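Teaching a gripper to stack cups: our data checking tool
Letthorpe student projects – final report, part 4

By October we had 3870 short recordings of people stacking paper cups with the hand-held gripper, and no quick way of telling which ones were any good. Our first policy, trained on the lot, was hopeless! It would glide up to a cup beautifully and then close its fingers beside it.

So we wrote Rollow, a small program that goes through every recording before training. It finds the square marker in the wrist camera view, works out where the camera was from the rest of the picture, and compares the two. If the marker seems to slide about, something has worked loose and the recording goes in the reject pile. It also looks for gaps in the time stamps, which we had never thought to check before (we should have).

The shiny tabletop gave us the most trouble, and was also the most fun to solve. The tracker kept picking up reflections of the ceiling lights as if they were fixed points on the table, and they move when the camera moves. We added a mask for very bright patches, and tracking failures on our test set dropped from 22 to 2. We were so pleased with that – it was one evening's work.

Rollow threw out enough recordings to leave us with 3000 clean ones. The policy trained on those is better at lining up with the rim, though it still hesitates when a cup is leaning. Next we want the checks to run while someone is recording, so a bad take can be repeated straight away. 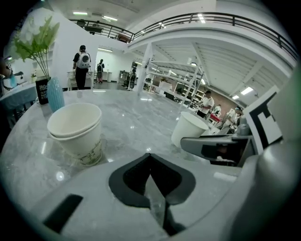
Figure 6. Wrist camera view of the marble table, with two cups stacked and a third to the right.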